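Coursework > Sports Business > Term Projects > Group Report

Search reports Go

What a small fight promotion sells: tickets vs. streams

Our project looks at Prillby, a regional kickboxing promotion that runs a card every few weeks out of the Simari hall. Question was simple — does the live gate or the online stream pay for the show? We picked kickboxing over boxing as the numbers were easier to get.

Method. We went to 3 cards, talked to people in line, and asked the promotion for its sales sheets. They gave us gate totals and stream buys but not fighter pay, so profit is not in here. Survey was on paper. 40 forms handed out, 37 came back usable.

Gate. Floor seats go first, every time. The cheap seats behind the camera platform hardly move until the last day. Most people in our survey knew a fighter on the card or trained at the same gym. That matters alot for a promotion this size. When a local name drops out, the gate drops with them.

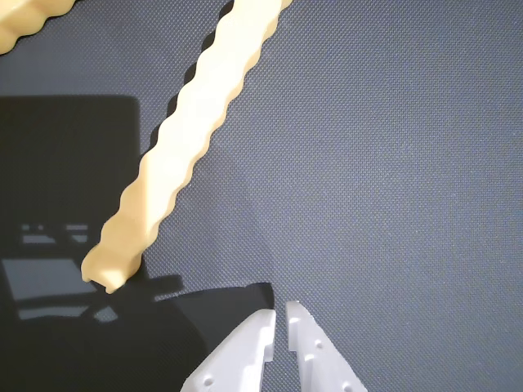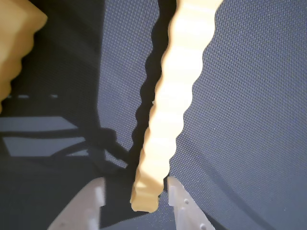 Wavy edges, pale yellow, all three.

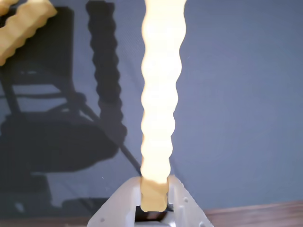 Streams. Sold through Brulleline, one price per card, no monthly plan. Buys come in late, mostly in the hour before the main event. Only 17 people on our forms had ever paid for one, and several said they split it with a friend. The September card did best online, and it had the weakest gate of the ones we looked at. Could be the Tuesday date. We can't say from this few shows.

Sponsors. Lumanlan has its logo on the ring mat and the corner pads. We asked what that is worth, got no figure. Would of been useful.

Findings. Gate is still the bigger share, almost double the stream money on a normal card. Stream helps most when the date is bad for travel. Title fights lifted both, but we only saw one so don't lean on it.

Problems — survey was only done at the hall, so stream-only fans are missing completely. That is a big hole. Next group should get a short form onto the stream page and ask for a full season of sheets early, the promotion took a while to send ours. Raw survey table is in the appendix, gate sheets are in the shared folder.

Filed under: Combat Sports, Event Revenue, Student Work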